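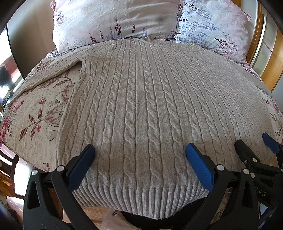 Sweater on a bed, left sleeve folded over, seen from the hand-held gripper. Folding set.

Tavero: garment folding demonstrations, student release

README, last changed in January

Tavero is the dataset part of the second-year robotics project at Skadstead. It holds demonstrations of people folding clothes with hand-held grippers. The policy code is kept in a separate repository, Mockus, and is not needed to read the data.

Contents
2,731 episodes recorded
1,995 in the training split
The remainder is split between validation and rejected episodes – see splits.csv

Each episode folder has one video per gripper, a jaw-width log and a text file with the garment type. Video and log share a clock that starts at zero when recording starts. Jaw width is in millimetres between the pads.

Recording rules
Lay the garment flat, face up, before starting.
Open the jaws fully at the start and at the end.
Sleeves first, then the body. Left sleeve before right.
If a garment falls to the floor, stop and mark the episode as rejected.
Bedding may be patterned or plain. Write which in the text file.

Known problems
The lens is very wide. Straight hems come out curved and the corners of the image are black. Crop before training, or use the mask in tools/.
Strong window light washes out pale knitwear. Cable patterns are usually still readable near the centre and weak at the sides.
Some 20 episodes have a jaw log that ends before the video does. They are listed in short_logs.txt and the loader skips them.
The garment type "jumper" also appears as "sweater" in older files. Treat them as one class.

Splits
Splits are made by room. Do not reshuffle by episode, or the same bedspread will turn up in both training and validation.

Use
Coursework and the Stastgate student competition. Teams entering Stastgate must name the split version in their report.

Maintainers
Gunārs Sproģis – recording, splits
Jurgita Ots – loader, jaw log format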